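# How a Robot Learns to Use an Oven

Last spring eighteen kids, two teachers and one extremely bored little brother went to the open day at Clukoten, where people teach robots to do housework. If you were hoping for lasers, you should know now that there were no lasers. There was a kitchen, and the kitchen lived inside a computer.

Nisha Bisht, who runs the open days, put it up on a big screen and told everybody to watch the oven rack.
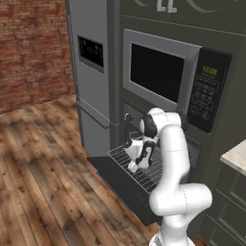
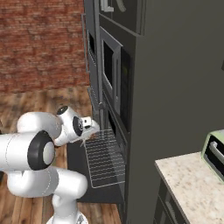 "When does it make cookies?" asked the little brother.

"It doesn't," said Nisha. "We'd be pleased if it could manage the rack."

## Why not use a real kitchen?

A kitchen like this is called a **simulation**. It works a bit like a video game, except that the people playing it have to write reports afterward. The computer draws the arm, the oven and the floor, and it also does a lot of math to work out what happens when one thing bumps into another.

Suppose a robot gets it wrong in a real kitchen. It might bend the rack, or scratch the door, or yank the whole oven out of the wall. Then somebody has to call a repair person and explain. In a simulation, you press a key and the kitchen goes back to how it was. (You may be wishing for a key like that yourself. So does Nisha's whole team.)

A computer can also run lots of kitchens at once. On the day we visited, Clukoten had 115 of them going, each with its own arm and its own oven, and not one of them needed sweeping.

## What is so hard about a rack?

Try this. Pretend there is a rack in front of you and pull it toward you. Easy, right? Now notice everything you did without being asked.

You looked to see where the rack was. You moved your hand there without hitting your elbow on anything. You turned your wrist the right way. You closed your fingers, but you didn't squeeze as hard as you possibly could. Then you pulled straight back, because you know that racks slide straight.

A robot arm knows none of that on the first morning. It doesn't even know that going *through* the oven is a bad plan. The engineers have to give it a way to find out.

Harsh Lodhi showed us how that part goes. The computer keeps score. If the fingers get closer to the rack, the score goes up a little. If they grab it, the score goes up a lot. If the arm whacks the cabinet, the score goes down. The arm tries a move, gets its score, and tries something slightly different next time. Most of the tries are terrible. Harsh has a folder of the worst ones and is very proud of it.

We asked how many tries it took before an arm pulled a rack out properly for the first time. Harsh looked it up, and the answer was 211. One boy said that he would have quit by then. Harsh said that the arm would have too, if anyone had given it the choice.

## The trouble with pretend ovens

You might think that once the arm can do it on the screen, the job is finished. The engineers thought so too, a few years back, and then they tried it with a real arm.

Real racks stick. Real ovens have old cheese in them. Sunlight comes in through a real window and makes shiny metal look like something else entirely. The engineers call this the **reality gap**, which is a grand name for "it worked yesterday."

So Sneha Nigam, whose job is building the pretend kitchens, makes them annoying on purpose. She changes the light. She makes the rack heavier, or slippery, or stiff. She gives the cabinets a new color. An arm that has practiced in plenty of odd kitchens is less likely to be shocked by yours.

"Could you put a dog in?" somebody asked.

Sneha wrote it down. We don't know if she meant it.

## Your turn

Before lunch, everyone got to drive. You hold a controller, and the arm on the screen follows your hand, sort of. Each person had 3 minutes to bring the fingers to the front of the rack, close them and pull.

It was much harder than it looked. From one side the fingers seemed to be right on the rack, and then Dénes Csonka, who was running the controls, switched to another view and they were floating in the air. That is why robot people like to look at a job from more than one place.

Both teachers crashed into the cabinet. The little brother got the rack out on his second go and has mentioned it every day since.

## Words to know

- **Simulation:** a pretend place inside a computer, where things move and bump the way they would in real life. Mostly.
- **Gripper:** the part at the end of a robot arm that does the grabbing.
- **Joint:** a place where the arm can bend or turn. You have these too.
- **Reality gap:** the difference between the pretend place and the real one.

## Try it at home

You need a friend, a blindfold and a plastic cup. Put the cup on a table and blindfold the friend. Now get your friend to pick up the cup using only your instructions. You may say things like "left," "down" and "close your fingers." You may not say "just grab it."

Count the tries. If you get past 211, have a snack and start again tomorrow.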